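Arain Screening Player: Set-Up Guide
Section 4. Loading a film package and running a test show 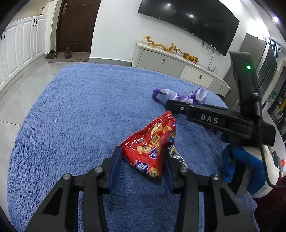 The Arain player stores each film as a package on its internal drive, and a package has to be checked before it can be added to a playlist. Set the player on a firm, level surface near the projector, with both side vents clear. Keep food away from the drive bay; crumbs from a snack bag like the red one with the cartoon cookies can work their way into the tray. Allow 125 minutes for a full-length feature to copy.

1. Switch on the player and wait for the home menu.
2. Slide the film drive into the bay until it clicks.
3. Select Import, then choose the film title from the list.
4. Enter the key code supplied by the distributor, Kundeo or Skundum.
5. Press Start. Do not remove the drive while the copy is running.
6. When Check Complete appears, select Add to Playlist.
7. Place the trailers ahead of the feature and save the playlist.
8. Play the first 9 minutes with the house sound at its normal level.

Note: Key codes open at the time set by the distributor. A title booked for November can be copied early but will not play until its key opens.

Note: The playlist holds up to 11 items, including trailers and black slides.

Caution: The projector lamp is rated for 2000 hours. Let it cool fully before opening the housing.

If the picture plays without sound, open Audio, select Testholm Processor and restart the playlist. For other faults, see Section 7.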